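Stop tuning the grasp network and read the log

I write control and planning code for bin picking, and for most of the past year the work has been a cell at Sarkska where an arm takes mixed objects out of a metal bin. My argument is a simple one. Teams in this field spend too much on the part that chooses the grasp and too little on the part that records what happened when the grasp was tried. I did the same for years, so I am not writing from any height.

When a pick fails, the usual reaction is to blame perception. The camera saw the object badly, or the network scored a poor grasp too high, so someone collects more images and trains again. Sometimes that helps. Often the success rate moves by a point or two, which could be luck, and everyone goes on to the next training run.

In January we stopped training for a while and went through 2,942 pick attempts by hand. Bernd Hamann wanted this done before he would agree to buy another GPU, and I argued against it at the time. It was dull work. The logs gave us the depth image, the chosen grasp, the planned path and a final flag saying success or failure. They did not give us the measured joint positions during the last stretch of the approach, or the time at which the gripper was told to close. We had to rebuild both from the controller's own trace, which ran on a different clock.

Once the clocks were lined up, 200 of the failures had the same cause. The close command was being sent when the planner believed the arm had arrived, and the arm was still moving. The grasp itself was fine in nearly all of them. Our settling check compared the commanded pose with the target pose, and those two will always agree at the end of a path. It should have used the measured pose. The fix was four lines long. Two training runs had already been spent on that fault, and both had seemed to help a little.

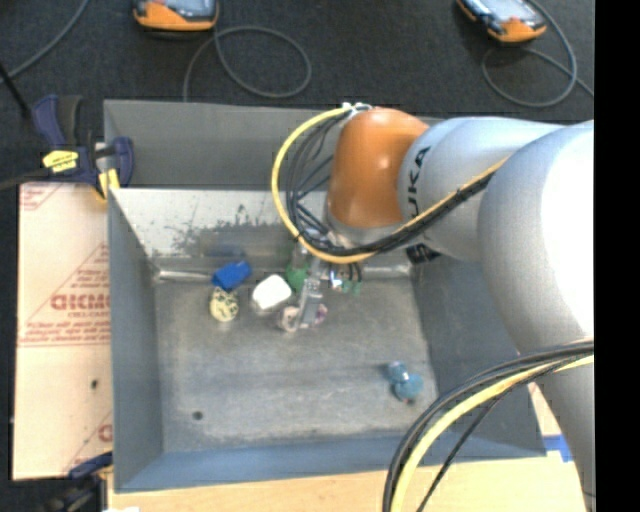
The back wall was the second big group. Objects pushed up against it need the fingers to come down close to the metal, and our planner kept a fixed safety margin around every surface of the bin. When no grasp cleared the margin, the planner quietly moved to the next candidate, and the next, until it found something it could reach. By then it was often trying the twentieth best grasp, and the log recorded that one as if it had been the first choice. Anyone reading it would say the network had picked badly. The network's first choice had been thrown away earlier and there was no record of it.

I think silent fallback is the worst habit in planning software. It keeps the demo running, and that is why we all write it. If a planner rejects a candidate, it should say which one, and which check rejected it, in a form that can be searched later. We now write out every rejected grasp with the name of the check and the distance by which it failed. The files are bigger. Disks are cheap compared with an engineer's month.

People at Skalari, where I worked before, would answer that a good enough policy makes all this unnecessary. Train from camera to joint motion in one piece, they say, and there is no margin to tune and no fallback to hide. I take the point seriously. A learned policy can use contact with a wall in ways my planner never will, and I have seen it done well. It still runs on a controller with a clock, though, and somebody still has to find out why it missed. With fewer separate parts to look at, the record matters more.

The other objection is about time. A small team with a customer waiting does not want to write logging code, and the customer at Kilberg certainly never asked us for any. I can only say what it cost us. One clock for everything, measured state as well as commanded state, and a reason beside every rejection took two of us 38 working days, including a bad week with the driver. We have since dropped the Wiegand replay tool we used before, as it could only show planned motion.

There are limits to this. The log will not tell you that your camera is in a poor place, and it says little about objects you have never tried. We still have trouble with see-through plastic and I expect to be retraining for that well into next year. But I would ask anyone about to start another training run to pull out the last 100 failures first and try to name the cause of each one. If you can't do it from what you saved, the logger needs the work before the network does.

Our own next job is the margin itself, which is still one number for the whole bin. I would like it to depend on the speed of approach. The rejected grasps are all on disk, so this time we can test the change against them before the arm moves.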